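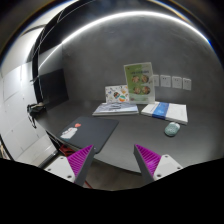
So Whitlock have hired Lionel Holroyd again, and I'm supposed to be excited. The club statement used the word "project" four times. Last October it was Brodalau's man who had a project, and he got 16 games.

Holroyd says he wants to press high. With that back line? Ruth Hulme put up 65 clips of his old Flurnstead side and I watched far too many of them. Mostly they passed sideways and lost the ball at throw-ins.

I'll still renew my ticket, probably. Witgate away first. I'd take a draw.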